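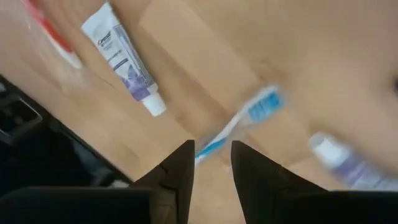

Packaging and Print, Session 4: Reading a Tube

Notes to go with the May session. I've typed these up from what I said at the front, so they wander a bit, and if you were there you'll spot the places where I changed my mind.

Before you start

You'll need a tube of something from your own bathroom (toothpaste, hand cream, whatever's going), a soft pencil and a ruler. Bring a used one if you can, you'll want to cut it open later and it's a shame to waste a full one.

Why a tube is an awkward thing to print on

I love tubes! I spent far too long early on designing boxes, and a box is easy, it's got a front and a back and it stands where you put it. A tube is flat at one end and round at the other, so your artwork starts life as a plain rectangle and then gets rolled, joined down one side and squashed shut at the far end. A straight line across the middle of your layout stays straight near the cap and then seems to sag as the body flattens out. The first time I saw my own lettering do that I rang the printer to complain, and they were very kind about it.

So draw your rectangle first. For the Tatero exercise (our made-up hand cream, brief on the back page) the tube is 38 mm across at the cap. Multiply by pi for the width of your rectangle, then take off nothing for the join yet. We'll come to the join.

The three bits you can't use

1. The crimp. This is the flat strip at the end where the tube is sealed. Leave it plain. The batch code and the date usually get stamped there, and anything you put underneath will fight with them. Some of you put a pattern right into the crimp last year and it looked lovely on screen and like a dropped sandwich on the sample.

2. The join. On a laminate tube there's an overlap running from cap to crimp. Keep small type well clear. A solid colour can cross it, though you may see a slight step.

3. The shoulder. That's the sloped bit by the cap. It's moulded separately, so on most tubes you can't print there at all. If you want your colour to carry on to the end, put a solid band at the very bottom of the body and choose a cap that either matches it or is plainly different. A cap that's nearly the same colour is the worst of both.

Which way up?

Good question from the back, and we spent ages on it. Toothpaste often lies on its side in a carton, so the name runs along the length. Hand cream tends to stand on its cap, so the name reads across with the crimp at the top. Decide this before you do anything else, please, and write it on your layout with an arrow. Trevus (the printers we visit in the second half) get files every week with no arrow on them and have to ring up and ask.

Colour

Flat colours are safer than photographs on a squeezy surface. If you do want something busier, shapes with hard edges put up with bending better than soft blends, as the eye forgives a crease in something that's already all corners. Blends go streaky when the tube is half empty. Try it with yours, squeeze it and look at what happens to the lightest part of the artwork.

Runs and money

Trevus quote from 4000 tubes upwards. Below that you're looking at labels stuck on to blank tubes, and Nitton do those, with a slightly rubbery label that moves with the body. The glue is better than it used to be. I still wouldn't use it for anything that lives in a shower.

Both firms want 2 proofs signed off, one flat and one rolled. Do not skip the rolled one. I have skipped the rolled one.

For next time

Cut your old tube along the join, rinse it, flatten it and trace the printed area. Mark the crimp, the join and the arrow. Then do three rough layouts for Tatero at full size, in pencil, no computers yet. The Chaudhry handout on type sizes is in the blue folder by the door and there are 40 copies, so one each please.

Scissors go back in the drawer with the points down.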